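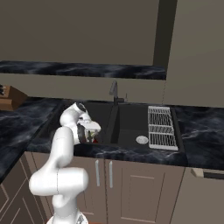 Comparing two grippers at the sink

I spent most of November on the kitchen sim, and most of that on the sink. The counters were fine already. The sink is harder, with two basins, a divider down the middle and a faucet at the back that the wrist likes to hit.

The question was which gripper model to keep. I had the plain parallel one with dark pads, and the three-finger one that Talha Awan built for the Marar project. Same arm, same controller, same start pose. Each gripper got 2,000 tries at picking something up and letting go of it in the left basin.

The parallel gripper finished 1,456 of them. The three-finger one did a bit better on round things and a lot worse near the rim, where the third finger ran into the edge of the basin. I tried rotating the wrist to get around that. It helped on the front rim and made the divider worse.

Pad friction mattered more than I expected. With my old value, small objects slid out as soon as the arm slowed down. Jolán Somogyi told me to stop guessing and measure a real pad, so I did, on a kitchen scale with a piece of string. The new number is lower than the old one, but the grip holds better now that I also raised the closing force. I should have changed one thing at a time and I didn't.

Camera notes, for Honeylyn Tolentino, who asked. A wrist camera alone loses the object once the fingers close. I added a fixed view from the front that takes in the whole sink, and the policy drops things less often. I haven't tried a third camera.

I'm keeping the parallel gripper for now. The config is in the Undholm folder along with the logs. Next is the right basin with the dish rack in it, and I still have 5 runs to redo where the controller timed out and I forgot to save the seed.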